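Section 4. Collecting and Binning Loaner Slides

4.1 Scope

This section applies to the slide sandals issued at all Bunach bathhouse locations. It covers sorting, binning and transfer to the wash room. Lockers, towels and robes are covered in Section 5.

4.2 Before You Begin

Confirm that the bin is clean and that both label strips are attached to the rim. Wipe the worktable and allow it to dry. Put on gloves. Slides that have not been washed must not be placed on a table used for folding linens.

4.3 Procedure

1. Lay the returned slides on the worktable, soles down, in a single layer.
2. Check each strap and footbed for splits. Place damaged slides in the Donon return sack and record them on Form 30.
3. Match the slides by color and size. The size is molded into the sole.
4. Place the slides in the bin one at a time, beginning at one end. Do not throw or pour them in.
5. Continue until the table is clear. The contents must remain below the rim. 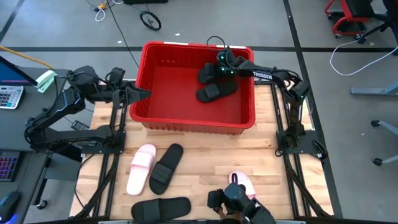
Figure 4-1. Binning in progress, black and pink slides. Two black slides are in the red bin.

6. Write the bin number on the left label strip and the date on the right label strip. Use grease pencil only.
7. Move the bin to the wash room by cart. A bin may hold up to 30 slides.

Note: Black and pink slides may share a bin. Slides from the Mazza pool deck are washed separately and must not be added at this stage.

CAUTION: Do not stack filled bins. Weight on the rim may deform the walls and crush the straps of the slides beneath.

CAUTION: Do not use bleach on pink slides. Use the Brivach cleaner at the dilution shown on the container.

4.4 Unmatched Slides

Single slides are kept on the lower shelf of the wash room until the January inventory. Those still unmatched at that time are to be discarded and entered under code 338.

Section revised Dec 20, 2025. Replaces all earlier versions.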